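How to write a short review of a history book

Read the introduction and the last chapter first, then the whole book from the start. Keep one sheet of paper beside you and write page numbers on it - you will need them later.

Begin the review with the main claim of the author, in your own words. For the Jiraneck book on the Brallitz town council I needed three tries. Then say which sources the author uses: letters, court papers, newspapers. Give one example with the page. Put your own opinion after this, not before.

A review for the Esell newsletter has 400 words, and the long form has 900. Cut the chapter list if you are over.
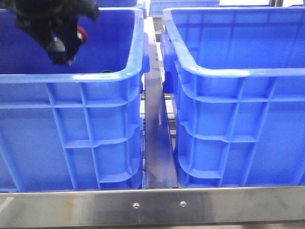 Should I quote the author in a short review?
One quotation is enough, and it should be no longer than two lines.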